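Chapter 4
One Handle, Many Motions

At ten in the morning the doors of the Zorik lab in Hallach open to visitors, and by a quarter past there is usually a crowd three deep around the white table. People come expecting something huge. What they get is a bread box!

It's a wonderful choice, and this chapter will show you why. A roll-top lid looks like the easiest thing in the world to open. You hook a finger on the knob, push up and back, and you're already reaching for the toast. Your hand has followed a curve the whole way, and you never gave it a thought. A robot arm has to be told about that curve, or has to find it by feel.
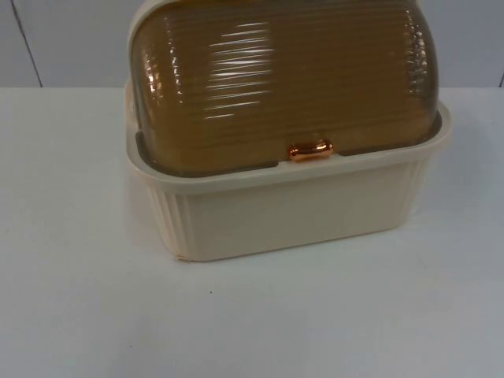

Why can't the arm just pull the lid straight up?

The lid runs in a track, so it can only travel along an arc. A straight pull presses the lid against the track, the force climbs, and either the lid jams or the whole box lifts.

Jyoti Kushwaha, who ran the open day we visited in January, likes to let the guests guess first. She hands out slips of paper and asks everyone to draw the path of the knob from closed to fully open. Most people draw a slanted line. A few draw a hook. One boy of eight or nine drew a perfect quarter circle, and she pinned it to the wall (it was still there when we left).

Her colleague Ludger Rathjen then explained the numbers. The training set for this one task held 447 attempts, 40 of them set aside for testing. Of those 40, the arm opened the lid in 36. The four failures were his favorite part of the talk, and we'll come back to them in Section 4.3, where you'll see that all four began with a poor grip on the knob.

Look at how the lid and the base differ in the view below. The lid is shiny, ribbed and see-through; the base is pale and opaque. Bright streaks of reflected light lie across the ribs, and a depth sensor can read streaks like those as holes or bumps. The small copper-colored handle is shiny too, which makes the one spot the arm most needs to find a tricky one to measure.

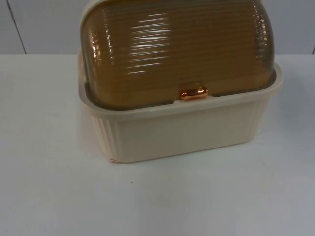 4.1 Constrained Motion

When an object can move only along certain paths, we say its motion is constrained. Doors, drawers and roll-top lids are all constrained. Before you read on, find one of each at home and open it slowly, with 30 seconds for the full movement. Notice where your wrist turns and where your elbow takes over. Sketch the path of your hand in your notebook and keep the sketch, as you'll need it for the first exercise.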